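Subject: Re: [jendthorpe-garden] Tomatoes in the shade?

> Has anybody had luck with tomatoes on the north side? Mine sulked until December, it felt like.

Oh, I feel for you! We lost two whole rows the same way, and I moved everything over by the Nonby fence — what a difference. Give them morning sun if you possibly can, and go easy on the water.
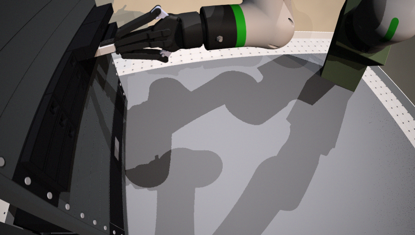 *Arm and dark cabinet, computer rendering*

I still have 35 seedlings on the porch, far more than we could ever eat, so please come by and take a few home (bring a box, they flop). 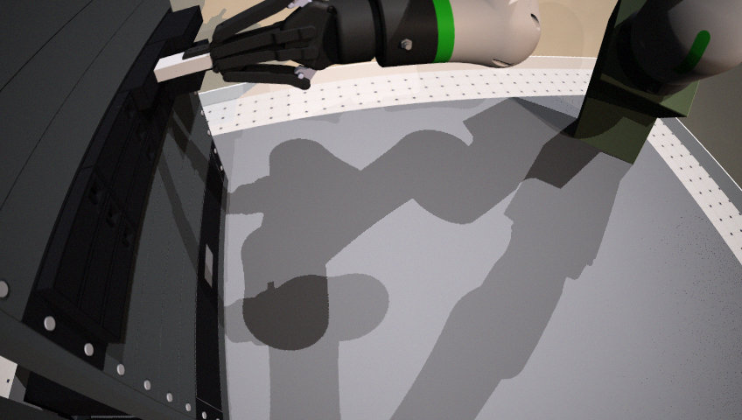

*White bar in the black hand*

Warmly, and happy planting,
your neighbor on Rizvi Lane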